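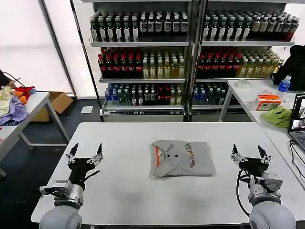
Polo shirt, folded, with floral embroidery and an orange placket stripe.

Reviews > Laundry and Ironing > Steamers > Wondby handheld steamer

Wondby handheld steamer: a long-term review

By Nandi Xaba

I bought the Wondby in February of last year, and I have used it for 17 months before writing this review. Some readers asked me by mail why I did not write it sooner. With steamers I do not trust the first weeks. Every steamer is good in the first weeks. The water is clean inside, the seals are new, and you are happy with your purchase and want to find it good.

I paid 88 dollars in the store of Kruger in Giltcombe, with the small brush and the fabric bag included. The brush I use often. The bag I have used one time, when we went to a wedding, and then the steamer was still damp when I packed it and the bag smelled for a long while. Let it dry first with the tank open.

What it is for

I should tell what kind of ironing I have at home, so you can compare with yours. My husband wears polo shirts to work, mostly cotton pique, and several of them have some decoration sewn on. I wear blouses of viscose and one kind of linen trousers which I love and which wrinkle when I only look at them. We have two children with school uniforms. I own a normal iron also and I did not throw it away. If somebody tells you that a steamer replaces the iron completely, I would ask this person to show me their linen trousers.

For the polo shirts the steamer is very good. The collar is the difficult point of a polo. With an iron it is easy to press a wrong fold into it, and then you have a shiny line that stays through many washes. With steam I hang the shirt, close the top button, pull the collar point gently with my free hand and pass the steam from below. The knit relaxes and the collar falls in its own place. The placket, where the buttons are, I do with the brush attached, slowly, from the bottom up. Do not press on the buttons.

Embroidery is the reason I first looked for a steamer. When you iron on top of embroidery, the thread becomes flat and loses its shine, and the cloth next to it puckers. You can iron it from the inside on a towel, and this works, but it is a lot of arranging for one shirt. I turn the shirt inside out, hold the Wondby a little away from the cloth, and go over the back of the stitching. The puckers become softer. They do not vanish. If the embroidery was made too tight by the factory, no machine in your home will repair it.

Heating and steam

The leaflet says it heats in 50 seconds. Mine was true to this in the beginning, and now it takes a bit longer, which I find acceptable at its age. You must wait for the light to stop blinking and then press the trigger once toward the sink. I learned this with a viscose blouse. The first steam after a pause carries drops of water, and on viscose a drop makes a mark that looks like grease until the next wash. After this first push it is dry and even.

The full tank lasts almost eight minutes if you keep the trigger locked. For two shirts and a blouse it is enough. For a family basket it is not, and you will fill it again and wait again. I wish the tank was larger, but then the handle would be heavier, and it is already at the limit of my wrist. My mother tried it when she visited and after one dress she gave it back to me and asked for the iron.

The tank opening is narrow. There is no measuring cup in the box, and I use a small bottle with a spout that had once salad dressing in it. Close the rubber cap until you feel a click. If you do not feel it, the water comes out on your sleeve when you tilt.

Compared with the Drarkemar

My sister has the Drarkemar and we exchanged machines for a month, so I can say something with experience. The Drarkemar has a metal plate on the front and the Wondby has a plastic one. With the metal plate you can press a little, against a door for example, and the sleeves of a cotton shirt come out more sharp. For formal shirts I would choose the Drarkemar without thinking long.

But it gets hot on the sides too, and it has an annoying cable that comes out straight down and knocks on the ironing board or on your knee. The Wondby cable turns where it enters the handle. It is a small thing and after a month I missed it very much. The Drarkemar is also louder. My sister says it is not, but she steams with the radio on.

On thick sweaters I did not see any difference between the two. On curtains the Drarkemar was quicker. On the school uniforms, which are a polyester mixture, I preferred the Wondby, as the metal plate made me nervous of shine.

Folding after steaming

I want to write some words about this, as I see many people spoil their work here. After steaming the cloth is warm and has some moisture in it, and in this condition it accepts any shape that you give it. If you fold it immediately and put it under other shirts, you will have deep folds the next morning, deeper than before you started. Leave it on the hanger until it is cool.

Then I fold on a flat table, not on the bed. The bed is soft and the lines become crooked. Shirt face down, sides toward the middle, sleeves back on themselves, the bottom up to the collar, and turn. For polos I keep the collar standing a little and do not push it flat. On shirts with decoration on one side of the chest I try to make the side fold outside the embroidery, so the stitches do not get bent. Sometimes the shirt comes out wider than its neighbors in the drawer because of this. I have made peace with it.

Scale and cleaning

Our water in Giltcombe is hard. For the first months I used tap water, as the leaflet permits it, and then white crumbs began to come out with the steam. On a dark uniform skirt they are very visible. They brush off when dry. I cleaned the machine with the method in the leaflet (half vinegar, half water, run it, rest it, run it again, then two tanks of clean water) and the crumbs stopped. The kitchen smelled of pickles until evening. Since then I mix tap water with distilled and I clean it every second month. I would advise you to do this from the first day.

The seal of the tank cap became loose last winter. I wrote to Wondby and they sent a new one without asking me for money, only for a photo of the number under the handle. It arrived in a plain envelope with no instruction, and I put it upside down the first time. The side with the small ridge goes to the inside.

What I do not like

The trigger lock is too easy to open with the palm, and then the steam stops in the middle of a sleeve. The light which blinks is placed on the back, where my hand covers it. The stand is narrow, and the machine fell two times from the counter. It has a scratch and works the same, but I would not leave it standing near a child. Also the cable could be longer. In our bedroom the only free outlet is behind the dresser, and I steam in the hallway like a person waiting for a bus.

Would I buy it again

For knitted shirts, blouses and anything with stitching on it, yes. For linen and for formal shirts I still take out the iron, and I do not complain about it. If your wrist is weak or painful, please hold one in the store with the tank full before you pay. At Kruger they filled it for me when I asked.

I will write an update if the second seal goes too.

Get our laundry letter once a month. Enter your email below. You can unsubscribe at any time.

Related reviews
Drarkemar upright steamer: too much machine for an apartment?
Which hangers do not leave bumps on knit shoulders
Distilled water or tap water in your iron
Wool wash without perfume, three bottles compared
A folding drying rack that survived our balcony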